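**White table, three months in – how are you all cleaning these?**

**tarik_tekin**
Bought the white Folwood table in September against the advice of everyone I know. It shows everything. Coffee, pencil, the memory of coffee. I've been wiping it with a plain damp sponge and there's now a gray haze that only appears when the light is low, or when my mother visits.

Before I do something drastic: sponge, cloth, or paint it brown?

**rajeshwari_p**
Cloth. Sponges hold grit and you end up sanding the thing very slowly.

**paora_ellery**
Disagree. I've used a big dark sponge on mine for 7 years. Rinse it properly and there's no grit to hold. The haze is soap you never wiped off. 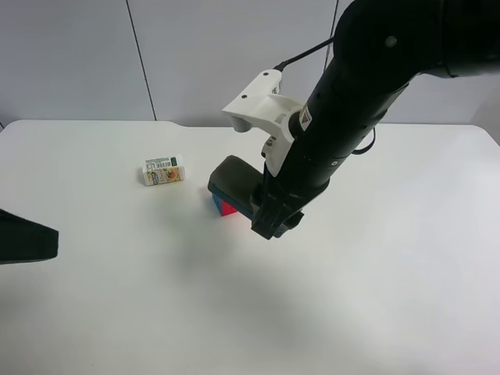
Dark is the key part, by the way. A yellow one looks disgusting after a week and you throw it out. A dark one looks the same forever and you can go on believing in it.

**rajeshwari_p**
"Looks the same forever" is an argument against it, Paora. You have no idea what's living in there.

**paora_ellery**
We've reached an understanding.

**qdeng**
Does anyone clear the table first or is that just me? Half my scratches are from shoving the kids' stuff along with the sponge. Little blocks, puzzle cubes, one marble that I think has since moved out.

**tarik_tekin**
Clear it to where? The table is where things go when they've been cleared from somewhere else.

**manikandan_rao**
Get the Cukent spray and stop suffering. Two squirts, dry cloth, done.

**rajeshwari_p**
Cukent left streaks on my Skallia desk you could see from the street.

**manikandan_rao**
How many squirts?

**rajeshwari_p**
I wasn't measuring.

**manikandan_rao**
Well then.

**tarik_tekin**
Update: warm water, no soap, rinsed the sponge twice, dried with an old T-shirt. Haze is up to 80 percent gone. What's left is a ring near the window that I'm fairly sure is a burn, so I've put a plant on it.

**qdeng**
Put a saucer under the plant.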